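# Wotero: pulling drive caddies with a home-built gripper arm

Project report, second submission, 7/24/25
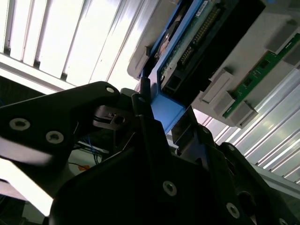 Bendaveck asked in the workshop log whether a two-finger gripper could release a drive caddy at all, given that most caddies are meant to be squeezed by hand and drawn out straight. The question set the scope of this report.

## 1. Aim

Wotero is an arm built in a shared workshop for taking old desktop computers apart. The first version, finished in February, could only lift loose parts from a tray. The present version has to approach a blue plastic caddy with the hard drive still in it, grip the projecting tab and pull along the line of the rails.

## 2. Gripper

The fingers are flat black plates narrowing to a rounded tip, fixed with hex-socket screws. Finger length is 78 mm from the pivot. An earlier, wider tip would not fit between the tab and the metal bracket next to it, so the end was filed down and the edges broken with fine paper.

A small camera at the wrist gives the only view used for the approach. One finger takes up a large share of its image. The mount was moved twice and no position was found that removed the problem fully.

## 3. Method

The control loop was set to 1000 Hz on the Salinas board. Grip force was limited in software. Each run began from the same parked pose, with the housing clamped to the bench, and was stopped by hand if the finger touched the memory slots or their latches.

A total of 176 runs were logged over 3 sessions. Runs in which the clamp slipped were marked and left out of the timing table (Appendix B).

## 4. Observations

Most stopped runs had the same cause: the tip arrived at the correct height but at a slight angle to the tab, and slid off when the jaws closed. Correcting the wrist angle before the last part of the approach reduced this. Backlash in the finger linkage remains and was not measured.

## 5. Further work

- Fit rubber pads to both tips.
- Replace the wrist bearing with the Brastis part already ordered.
- Repeat the runs with the housing turned end for end.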